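Loose hex keys: keep them or toss them?
Hallbridge Home Workshop Forum > Storage and Tidying

tpettigrew
Started clearing off the white table this week and I'm down to the small stuff. Every flat-pack I ever bought came with a hex key and I never threw one out. What do you all do with them?
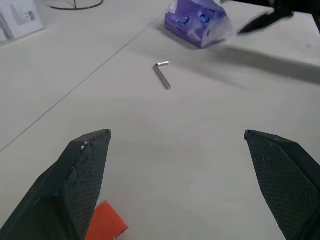 Knut Vogler
Toss them. Buy one decent set in a folding holder and you're done. The free ones are soft and they round off the corners of the bolt the third time you use them. I kept a coffee can of them for years and never once found the size I wanted in it.

warkgate_dan
Disagree with Knut. The free ones are fine for furniture. You tighten a bed frame twice a year, you don't need tool steel for that. What I do is tape the key to the underside of whatever it came with. Desk, bed, bookcase, all of them. When something gets wobbly the right key is already there.

Knut Vogler
Tape dries out and lets go. Then you have a key on the floor under the bed.

warkgate_dan
Mine have held since we moved in. Use cloth tape, not the clear kind.

tpettigrew
I like the tape idea but half of these I can't match to anything. Some of the furniture is long gone. There was an Urkero shelf unit I gave to my sister and I'm pretty sure I still have the key for it.

mlozano
Measure them first. If you have calipers it takes ten minutes. Mostly you'll find 4 mm keys with a few other sizes mixed in. Keep two of each and recycle the rest with scrap metal. I put mine in small zip bags and write the size on the bag with a marker.

oldporchlight
Watch out for inch sizes. A 5/32 is very close to a 4 mm and will feel like it fits. That's how people strip bolts and then blame the key.

mlozano
Good point. I should have said that. Write mm or inch on the bag too.

Knut Vogler
So now we're bagging and labeling something that came free in a box. A drawer only holds so much. Not every piece of metal needs a home.

oldporchlight
The short arm is handy though. My folding set is too fat to get in behind a chair leg or inside a cabinet corner. I use a plain L key for that every time.

Knut Vogler
Then buy a plain L set. They're cheap.

tpettigrew
OK, I think I'll do a bit of both. Taping one under the desk and one under the bed, measuring the others, and keeping two per size like mlozano said. Anything rusty goes. Does scrap metal take pieces that small?

mlozano
Ours does if you put them in a can and pinch the top shut. Call yours and ask.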